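Booth seating or loose chairs for a small office break room?

Reading time: 4 min
Print this page | E-mail this page

We have a narrow break room, 20 people who use it in shifts, and one chance to get the furniture right. I'm leaning hard toward booths and would love to hear from anyone who has lived with them.
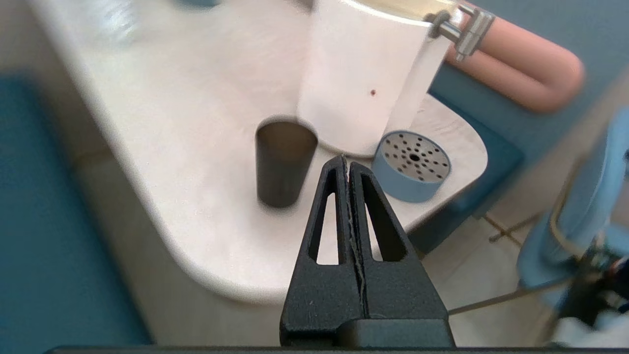 Posted by tilefish_annex in Offices & Shared Rooms

I've wanted to fix this room since I started here, and it's finally happening! Right now it has two folding tables, a pile of mismatched chairs and a microwave that has its own desk for some reason. People grab their lunch and flee. I'd like it to be a place where you sit down and stay a bit.

The room is long and skinny, with a window at one end and the only door at the other. My plan is two booths along the left wall, a short counter with rounded ends on the right for coffee, and nothing in the middle. Landex owns the building and is fine with all of it as long as we don't screw anything into the floor.

I got a quote from Bekach for 2,766 dollars with delivery to Brindach. The budget I was given is 1,969. So either I talk somebody into more money (unlikely before July), or I drop one booth, or I go with loose chairs and the Entili tables, which are cheaper and come in the same finishes.

Are booths worth it? Do people mind having to ask someone to get up so they can get out? And does the table shape matter as much as the catalogs say it does?

4 people found this useful

gravelpocket

Booths, booths, booths! We put them in at my last job and the room went from dead to full inside a month. I think it's the backs. People like having something behind them when they eat, and a high back soaks up a lot of noise too, so two conversations can go on at once without anybody shouting.

The sliding-out thing is real but smaller than you'd expect. Most of our folks sat two to a booth, one on each side, and only squeezed in four on birthdays. If your shifts are small you'll hardly notice.

What I would spend time on is the table base. Get a single pedestal! With four legs, everyone getting in or out whacks a knee, and the person by the wall has to do a sort of crab walk. A pedestal leaves all that space open, and you can get a mop around it in one pass. Ask what it weighs, though. You can't bolt anything down, so a light base will tip when somebody leans on the end of the table to stand up. Ours was heavy and it stayed put.

Rounded corners are worth it for the same reason. You're sliding past that corner twice every lunch, hip first. 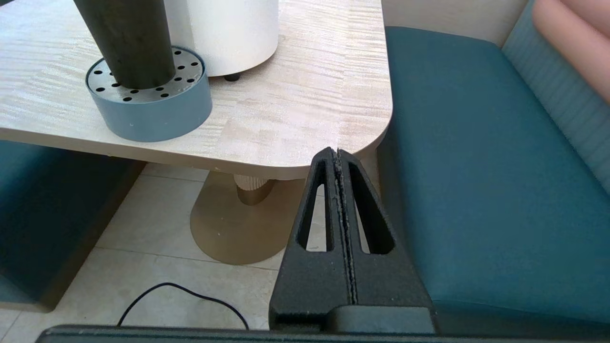

Wood-grain tabletop with a rounded corner

As for the money, buy one booth now and leave room for the second. Use two of your old chairs and one folding table in the second spot until the next budget comes around. Once people are fighting over the one booth you'll have a much easier time asking — that's exactly how we got ours.

Oh, and get pale tops. Dark ones look wonderful for a week and then show every crumb and every ring.

7 people found this useful

ninepenny_lou

chairs. you can move chairs. we have booths and can't use the room for anything else now

1 person found this useful

harbor_stapler

I love a room project, so I drew yours on graph paper over breakfast. A few things to check before you order anything.

Measure the aisle with the booths taped out on the floor. Painter's tape is perfect for this, and you can leave it down for a couple of days and watch how people walk. Your counter is on the opposite wall, so someone will be standing there with their back to the aisle while someone else goes by with hot soup. If it feels tight with tape it will feel worse with upholstery.

Seat depth matters more than seat width. The booths I like best measure 19 inches from the front edge to the back cushion. Go much deeper and shorter people end up perched on the edge with their feet swinging, which is fun for a diner and less fun for a half-hour lunch.
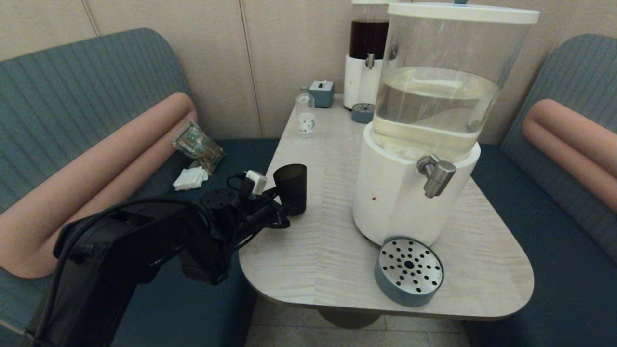

Table with booth seating on both sides

Vinyl wipes clean faster, fabric is quieter and cozier. If you go with fabric, ask whether the seat covers come off, and ask it in writing. "Cleanable" can mean a lot of things.

I'd also keep at least one plain table with chairs, even if you find the money for both booths. Somebody will have a bad knee or a cast, or will just want to sit down and get up without planning it. A wheelchair user needs an open side to pull up to as well. Put that table at the window end, where the light is, so it's a good seat too and doesn't feel like the leftover.

On ninepenny_lou's point, I get it. If your break room doubles as a meeting room, booths will drive you up the wall. If it's only for breaks, go for it, and please come back and tell us how it turned out!

12 people found this useful

tilefish_annex

Tape is going down at 4:30 when the late shift leaves. One booth, one Entili table by the window, and the microwave is losing its desk. Thank you!!

Related in Offices & Shared Rooms

Getting coffee rings out of a pale tabletop
How high should a standing counter be?
Quiet refrigerators for rooms with thin walls
Where to donate folding tables
Painter's tape left marks on vinyl floor, help
Plants that don't mind a north window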